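February, late, gone eleven at night

Finished Neven! All 106 episodes, and I'm sitting here on the couch with the credits music still going and no intention of turning it off.

I started it back in the fall because Kartini Chong would not stop talking about it at lunch. She'd seen the whole thing twice already and she kept saying "wait for the harbor one" and then clamping her mouth shut. I thought the harbor one was going to be a big battle. It's two people in a boathouse arguing over a ledger for most of an hour, and I had to get up and walk around the kitchen afterward, it was that good.

What I love (and I've been trying to explain this to everybody) is how slow they let it be. Kindummont is supposed to be this huge station city, and for the whole first season you only ever see the laundry, one corridor and the noodle counter. Then they finally go up in the lift and there's the skyline, and I yelled. Out loud, alone, at a TV show! 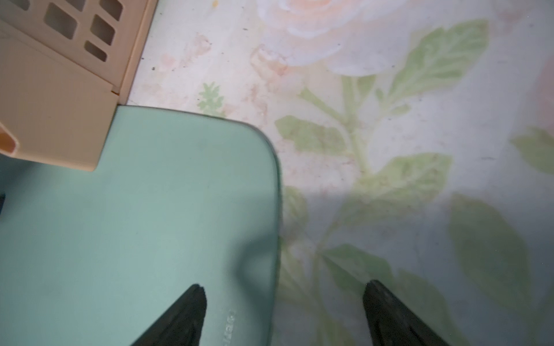

Valbona Pavlović came over for the last 2 episodes. She hasn't watched since the middle of season three, so I had to keep pausing to tell her who was dead. She guessed the thing about Rewi's sister in about four minutes, which annoyed me a lot, seeing as it took me most of the winter. We had soup and the good bread and she cried more than I did.

The Starkmont stuff still doesn't work for me. Everyone in that storyline talks like they're reading a plaque, and the captain's brother gets a whole trial and then we never hear the verdict. Valbona says he's in the background at the wedding, so he must have gotten off. I went back and checked and it could be him, or it could be any man with a beard.

But the last shot of Rewi locking up the noodle counter! Same song as the first episode, only slower, and she hums along with it. I'm getting teary writing it down.

I texted Kartini the second it ended and she sent back a row of exclamation points and then a link to a fan board where there's a thread on the finale with 2,089 replies. I've read the first three pages. There is a man on there who believes the entire show takes place in the lift. I'm going to bed before I start agreeing with him.

Must ask Kartini tomorrow if the prequel is worth it.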